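Evenings at the bench, part whatever-this-is

I promised Olga Carrilho I would write this up before I forgot all the details, and as it is already October 2019 and I have forgotten a good few of them, I had better get on with it. Put the kettle on, because I do go on a bit.

For anyone who has wandered in from elsewhere, the arm is called Godinho. It lives at Jududton, the shared workshop where I spend far too many of my evenings, and it is the second arm we have tried to teach to tidy up after us. The first one was Ako, who now holds the door open. What I want from Godinho is very modest: pick up a hand tool, carry it over the bins and put it down somewhere sensible, without dropping it on my foot.

Most of this month has gone on grip. Screwdrivers are a misery. The handle is fat in one place and thin in another, all the weight of the shaft hangs off one end, and if the fingers close even slightly off centre the whole thing swings round like a weathervane. I had the closing force set at 200 in the control program (its own made-up units, please don't ask me to convert them) and the handle simply squirmed about. At 655 it held beautifully, but the motor whined so much that Benedita Mendes came over from the sewing tables to see what I was hurting. We are somewhere between the two now and still arguing.

It was Benedita who suggested slowing the travel down to 60 per cent, which I resisted for a whole evening out of pride. She was right, of course. The swinging is much better and I can drink my tea while I watch. 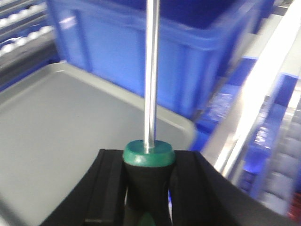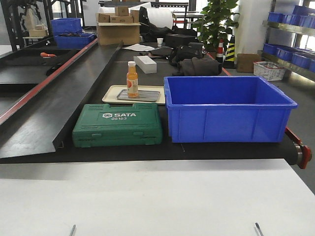

The first picture is from the wrist, with the screwdriver upright in the fingers, and the second takes in the conveyor, with the green tool case and the empty blue bin at the near end.

The wrist view has been a real pleasure to work with, blur and all. I used to stand with my nose practically in the machinery trying to judge whether the fingers were square to the handle, and now I can sit down like a civilised person and look at the screen. The screen belongs to my old Asus laptop, which takes an age to start and has lost its letter K, but it does keep up with both cameras as long as I don't open anything else.

The wide view is Olga's department. She likes to look back through it when a run goes wrong and work out which item we ought to have moved first — I would never have the patience. We did 12 runs in her last session, and she wrote a little note beside each one in pencil. Mine just say "hmm".

Next job is the fingertips. I have some thin rubber sheet left over from mending the bathroom tap, and I want to try gluing a strip of it inside each finger so we can bring the force down again and spare everybody's ears. Benedita thinks it will peel off within a day and has offered to stitch me a pair of tiny sleeves instead — I haven't said no! If anybody reading has a favourite glue for rubber on metal, do leave me a comment, and I'll try it before the sleeves arrive.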